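4.2 Where things get put down

I came into this part of the study expecting to write about kitchens as rooms, and I ended up writing about trays. I blame the Demirtaş household for that. On my first visit I was handed tea on a tray, I drank the tea, and then I stood there holding the cup with no idea where it was meant to go. Their son Kaan took it off me and put it back on the tray, which had been moved to the top of the fridge while I wasn't looking. I wrote "fridge tray??" in my notebook and underlined it twice.

As I said in section 3, the interviews were done in the Drimard flats and in the older terraces on the Lonville side, and I asked everyone the same opening question: when you come in with your hands full, where does it all land? People loved this question! It got longer answers than anything I asked about cooking, cleaning or money, and quite a few people got up and showed me before I'd finished asking. (Maillard warned me that his own tenants had done the same when he was looking at hallways, and that I should bring a recorder with a long lead. I didn't, and there are bits of tape where you can only hear a cupboard door.)

The word that kept coming up was "for now". Keys go on the side for now. Post goes on the stairs for now. In Erhan Çetinkaya's work on shared student houses this sort of thing is called a resting place, and he splits resting places into those that everyone in the house agrees on and those that only one person knows about. I like the split and I've kept it, but it gave me trouble with trays, because a tray moves. One woman in Drimard keeps hers on the arm of the sofa in the evening and on the worktop in the morning, and the same things live on it in both spots: reading glasses, a pen, hand cream, the remote. So is that one resting place or two? I put it down as one. Dafis, who read an early draft, would have put it down as two, and we went back and forth over it for most of January without either of us budging.

My reason for saying one is that people talk about the tray as if it were the address. "It's on the tray," they say, and then they have to go and find the tray. A man in one of the Lonville terraces told me he'd spent a good part of a morning looking for his bus pass, sure the whole time that he knew exactly where it was, and in a way he did. The tray had gone up to the spare room with his granddaughter's breakfast on it.

Size matters here as well, though less than I thought it would. I had a tidy little theory that the bigger the tray, the more junk it would gather, and it fell apart more or less straight away. What seems to count is whether the tray has a rim. Flat boards and slate things (they were in fashion for a while, and several people had been given one) hardly ever turned into resting places, even when they were left out all week. People told me that stuff on them "looked messy" or "looked like it had been forgotten". Put the same keys and the same coins inside a raised edge and they look kept. Maarja Bite says something close to this about sewing boxes and button tins, where the lid is nearly always off and the sides do all the work, and I think she's right that an edge is a sort of permission.

Then there's the question of whose tray it is. Trays with a picture or some writing on them were much more likely to be spoken of as belonging to a person, very often a child or a grandchild, even when the whole household used them. Plain ones were just "the tray". I hadn't planned to ask about this at all, and I only began after a teenager in Drimard told me quite sharply that I'd put my mug down on her brother's. A pattern or a name in the corner (see Figure 5 for the sort of thing) seems to be enough to do it. I'd be careful about leaning on this too hard, as people also buy a plain tray when they want one for guests, and guests' trays have rules of their own. They are washed more often, they're kept upright down the side of something, and they never hold keys.

I should own up to a weakness in all this, which is that people clear up when a researcher is coming. Yavuz Dönmez, who did the second round of visits for me, got cleared worktops in home after home, and it took him a while to work out that the trays had been lifted, still loaded, and shut in the oven. After that he simply asked whether he could see what had been moved. Most people laughed and fetched it. I've used his notes for the contents and mine for the talk, and where the two don't agree I've gone with his, as he was there on ordinary evenings and I mostly came in the afternoon with biscuits.

Two of the households had no tray of any kind. I'd been told about one of them beforehand by a neighbour, in the tone you'd use for someone with no front door. Both used a bowl, and both bowls had started life as fruit bowls, and in one of them there was still a single lemon sitting among the batteries. The way they talked about the bowl was the same as the way everyone else talked about the tray, right down to "for now". I come back to bowls in section 4.3, along with windowsills and the bottom stair, which has a good deal more going on than I'd given it credit for.
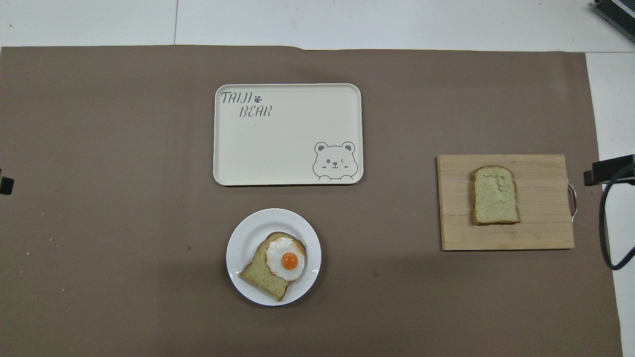 Figure 5. Cream-coloured tray with a raised rim and lettering in one corner.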